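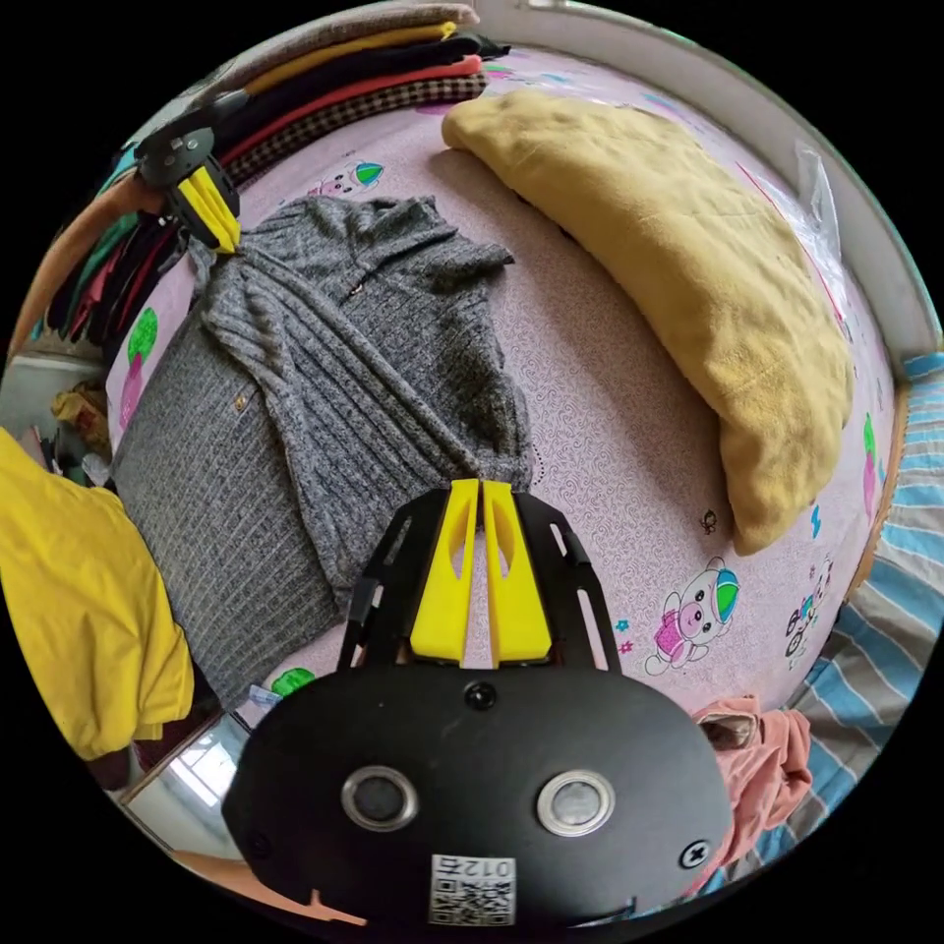 2 min read

Forum > Grippers & End Effectors > Maintenance > Finger play on unit 012

pendo_r
Unit 012 again. I swapped the yellow fingers at 302 hours of use and the play came back within 11 sessions. Knitwear is where it shows: the ribbed gray sweater slides sideways when the fingers close on the sleeve end. The Cludard setup sheet says to re-torque the finger mounts and carry on. I've done that twice now. Not convinced.

bpanasiuk
What did you torque against? If the fingers weren't closed on a shim you're just clamping the error in.

pendo_r
Closed on the shim, per the sheet.

Kelham_Zoila
I'd look at the block on the single-finger side before blaming the pair. One round bolt holding a mounting block is asking for rotation. Put a paint mark across the bolt head and the block, run your usual clothes, check the mark.

mushi_v
Disagree. We ran 2,000 closes on a Mwakyusa bench rig and the bolt never moved. The slotted fingers flexed. People love tightening bolts because they have a wrench handy.

Kelham_Zoila
A bench rig closing on a foam block tells me very little about a sweater on a bed. Did yours ever get pulled sideways?

mushi_v
No, straight closes only. Fair point, but I still want to see his fingers off the tool and laid on a flat plate.

faraji_s
Has anyone wiped the two round sensors? Lint on the glass gave us drift that looked just like play. Dry microfiber, no spray.

pendo_r
Wiped before every session. And I can feel this with the power off, so it isn't a reading.

bpanasiuk
Then it's mechanical. Paint mark first, it costs you nothing. Fingers on the plate after that. Don't order the 338 kit from Zestotport until you've done both, half of it is screws you already own.

pendo_r
Marked the bolt this afternoon. Will post after the next batch of knits. If it hasn't moved, Victor can have his flat plate.

Filed under: end effectors, finger wear, torque

Contact the moderators | Forum rules | Back to top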